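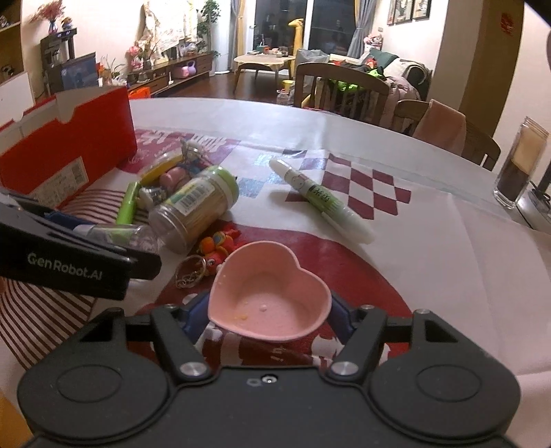

Fig. 10.1. Bol rose en forme de cœur.

Chapitre 10
Le niveau de l'eau et le choix de la saison

Objectifs du chapitre

À la fin de ce chapitre, l'étudiant sera capable de lire une échelle de niveau installée au bord d'une rivière, de comparer cette lecture avec le débit publié, et de proposer à un groupe une période de départ qui convient à son expérience. Il saura aussi rédiger la partie « conditions de l'eau » d'une fiche de voyage.

Mots à connaître : débit, étiage, crue, échelle limnimétrique, marnage, fonte, mousson, portage.

10.1 Introduction

Dans les chapitres précédents nous avons étudié l'itinéraire comme une ligne sur la carte : un point d'embarquement, des étapes, un point de sortie. Cette ligne ne change pas beaucoup d'une année à l'autre. L'eau, au contraire, change chaque semaine et quelquefois chaque heure. Un même passage peut être une promenade en avril, un exercice sérieux en juin et un endroit interdit au mois d'août. Le futur organisateur doit donc apprendre à parler de la rivière avec une date.

Les brochures commerciales sont souvent pauvres sur ce sujet. On y trouve des formules comme « rivière praticable presque toute l'année » ou « sensations garanties en toute saison ». De telles phrases ne permettent pas au client de décider, et elles ne protègent pas l'organisateur si le groupe arrive devant une eau brune et trop haute. Nous verrons plus loin comment les remplacer.

10.2 Le débit et la hauteur

Il est nécessaire de bien séparer deux grandeurs. Le débit est la quantité d'eau qui passe en un lieu pendant une seconde ; il s'exprime en mètres cubes par seconde. La hauteur est la distance entre le zéro de l'échelle et la surface ; elle s'exprime en centimètres ou en mètres. Le débit se compare d'une rivière à l'autre avec une certaine prudence. La hauteur ne se compare pas : le zéro est fixé par celui qui a posé l'échelle, et une lecture faite sous un pont étroit n'a aucun rapport avec une lecture faite sur une plage large.

Le débit seul ne suffit pas non plus pour décrire la difficulté. Il faut le mettre en relation avec la largeur du lit, avec la pente et avec la taille des blocs. Dans une gorge, une augmentation modérée fait monter la surface très vite, les contre-courants deviennent puissants et les lieux d'arrêt disparaissent. Dans une vallée ouverte, la même augmentation s'étale sur les graviers et le pagayeur la remarque à peine, sauf qu'il arrive plus tôt au camp.

On retiendra aussi que l'eau basse n'est pas toujours l'eau facile. À l'étiage, les passages deviennent techniques, les rochers sortent, un raft chargé peut rester bloqué et il faut parfois organiser un portage qui n'était pas prévu. Le kayakiste débutant y gagne du temps pour regarder, mais il a moins de place pour se tromper.

10.3 D'où vient l'eau ?

Une rivière de montagne peut recevoir son eau de la neige, d'un glacier, de la pluie, d'une source ou d'un lac. La plupart mélangent plusieurs origines. La neige donne une saison assez régulière, avec un maximum à la fin du printemps. Le glacier donne une eau froide et une variation pendant la journée : basse le matin, plus haute l'après-midi ou le soir, selon la distance entre la glace et le lieu observé. La pluie donne des montées rapides, difficiles à prévoir quand le bassin est petit. Le lac rend tout cela plus lent et plus doux.

À ces origines naturelles s'ajoute le travail des barrages. En aval d'une centrale, le calendrier de la rivière est un calendrier humain, et l'organisateur doit demander les heures de lâcher au gestionnaire avant de fixer les étapes. Il ne doit pas se contenter du souvenir d'un voyage précédent.

10.4 Étude de cas : la Mondau

La Mondau servira de fil conducteur pour ce chapitre. Le parcours habituel mesure 87 kilomètres, entre le pont de Nindden et la plaine. L'eau vient principalement de la fonte, et des pluies d'été la complètent. L'échelle de référence est fixée à la pile gauche du pont de Nindden, où le groupe embarque.

L'agence Stergiou, qui propose cette descente, accepte les débutants tant que le débit reste au-dessous d'environ 65 mètres cubes par seconde. Au-dessus de cette valeur, le rapide des Zulus, situé dans la partie étroite, forme une vague irrégulière contre la paroi droite. Le guide peut encore le passer avec une équipe habituée, mais il demande aux autres de marcher par le sentier de la rive gauche. Ce sentier est praticable par temps sec. Après de fortes pluies il devient glissant, et la solution de remplacement est alors plus délicate que le rapide lui-même.

On voit par cet exemple que la limite choisie ne dépend pas seulement de l'eau. Elle dépend du sentier, de l'équipe, de la possibilité de s'arrêter avant le passage et de la route qui permet, ou non, de quitter la vallée. Une autre agence pourrait, avec des raisons valables, choisir une autre limite sur la même rivière.

10.5 Écrire les conditions dans la fiche de voyage

La fiche remise au client doit indiquer la période recommandée, le caractère de l'eau pendant cette période et la décision prévue si le niveau dépasse la limite. Comparons 2 rédactions.

Première rédaction : « La Mondau est une belle rivière de montagne, idéale pour tous du printemps à l'automne. »

Seconde rédaction : « Départs conseillés en septembre et en octobre, quand l'eau est claire et le courant régulier. En juin, la descente est réservée aux personnes qui ont déjà l'expérience de l'eau vive. Si le niveau est trop haut à Nindden, le départ est retardé d'une journée ou remplacé par un parcours dans la plaine. »

La seconde rédaction est plus longue et moins séduisante. Elle permet cependant au lecteur de choisir sa date, de prévoir un jour libre avant son vol de retour et de comprendre la décision du guide au matin du départ. Pour les voyageurs qui réservent de loin et qui ne connaissent pas la région, cette information a plus de valeur qu'un adjectif.

Questions préparatoires

Cherchez une rivière de votre région qui possède une échelle et notez l'emplacement de celle-ci. Le lit est-il étroit ou large à cet endroit ?

Demandez à un club local à partir de quel niveau il annule ses sorties, et pour quelle raison.

Réécrivez la première rédaction du paragraphe 10.5 pour une clientèle de familles, sans employer les mots « idéal » et « garanti ».

La section suivante traite de la lecture des courbes de débit et de l'emploi des moyennes mensuelles.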